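Bring back the paper form

My town went all-digital in March. Permits, dog licenses, the pool pass, the thing where you complain about a tree. All of it through a portal called Unaveck, which wants a phone number, an email and a password you will forget by supper. I have used it 2 times. Both times it logged me out at the signature.

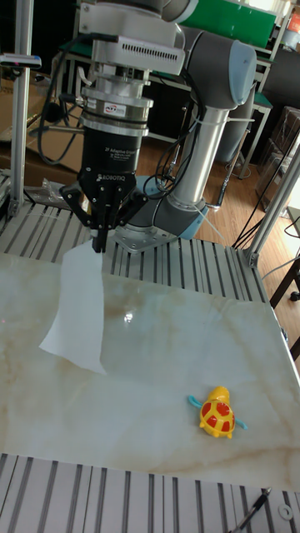

Gray links, pale blue joints, and a gripper marked ROBOTIQ.

I'm not against computers. I'm writing this on one. But a form on paper does things a portal can't. You can see the end of it. You can do page two first. You can hand it to your mother, or take it to somebody at the library and say, what do they mean by "secondary parcel"?

Nisha Agarwal ran the front counter at Lullwood town hall for years and she told me people used to come in with forms half done, and that was fine, she'd finish it with them. Half done is not a thing the portal understands. Red text, start over. 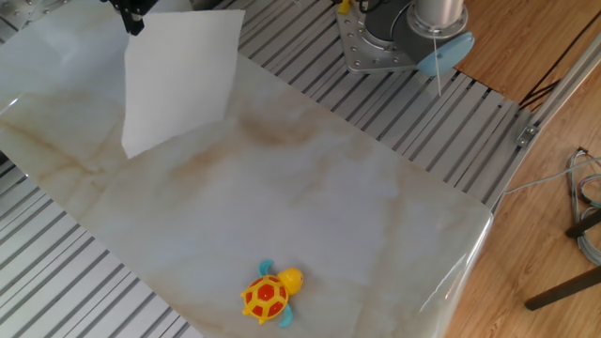
And the savings. We were promised savings. The town paid for 1,231 printed packets the last year it had them, and that was supposed to be the scandal. Fine. What does the portal cost? I asked. Got sent a link to the portal.

My neighbor Cameron Matheson is 68 and fixes engines for a living, so don't tell me he's slow. He gave up on his shed permit after almost a week of it. The shed is up anyway. Draw your own conclusions about compliance.
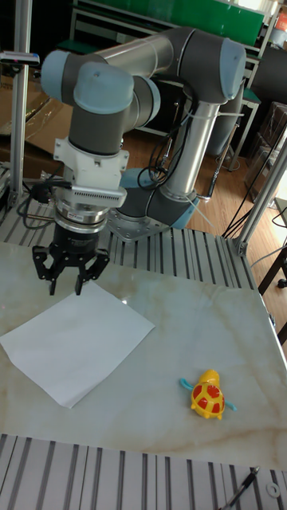 Cestthorpe kept both. Portal if you want it, paper if you don't, same fee, same line. Yufang Tang on their council says the paper pile gets smaller every year on it's own, and she's in no hurry to kill it. Good. That is how you retire a thing. You let people leave it when their ready.
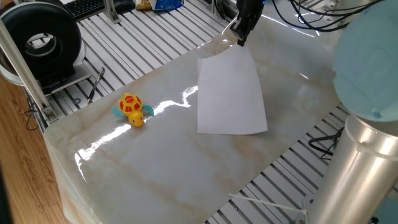 Paper with one edge lifted, toy turtle to the left.

So here's my ask. A rack by the door with blank forms in it. A pen on a string. A slot to drop them in, and a person who empties the slot. Put it in the next budget, and mail me the agenda. On paper please.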